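About Priltilton

Most laundry services will tell you on a page like this one that they are passionate about your clothes. We doubt it. Fedir Antoniuk, who started Priltilton in Edstead, has never felt passion for a sock. He thinks folding is a plain job that gets done badly because people rush it, and he charges accordingly.

What we do

We fold and sort sports clothes for clubs and schools, mainly team shorts, which are harder to keep neat than shirts. The elastic bunches up at the waist and the legs slide off each other. Many folding guides skip shorts altogether, or show a stiff new pair straight from the packet, and we have yet to meet a customer who owns only those.
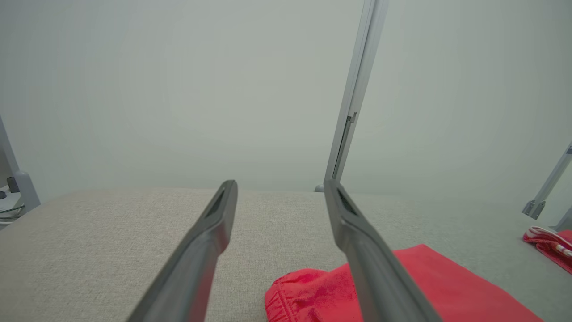

We tried the popular methods before settling on our own. Rolling looked clever for a week. The stand-up fold from a well-known method held until the drawer was opened. A plastic folding board called the Urby went back to the shop. What we kept is dull: pull the waistband flat, lay one leg over the other, fold up from the hem, stop. Anyone promising a crease-free pair out of a crumpled heap is selling something.

How we handle a pair

Work is done on a padded, fabric-covered top. Fedir argued for a hard table at first, and lost that one in August, when we found slippery shorts stay put better on cloth. A side stripe is useful if there is one, as it shows right away when the leg has twisted. We pick up the twisted end, let it drop straight and start again.
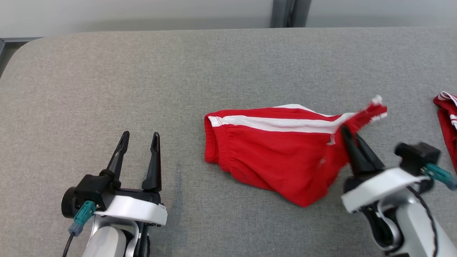
What we don't claim

We have no award to show you and we don't rank ourselves against anyone. Our largest regular order is 222 pairs, for the Nazarenko sports club, and it takes us 4 days. We have seen ads offering more than 200 pairs in an afternoon. Perhaps they can. We would like to see the waistbands.
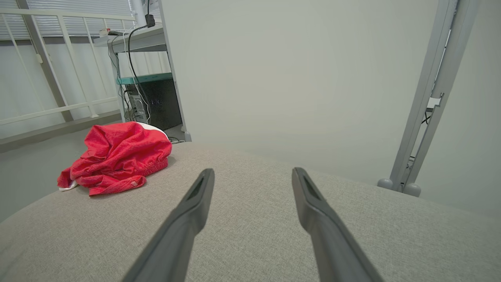 Labels stay on unless you ask us to cut them off. We check care tags before folding and will send back anything that arrives damp. The smallest order we accept is 11 pairs, and prices are given on request, in writing, with nothing added later.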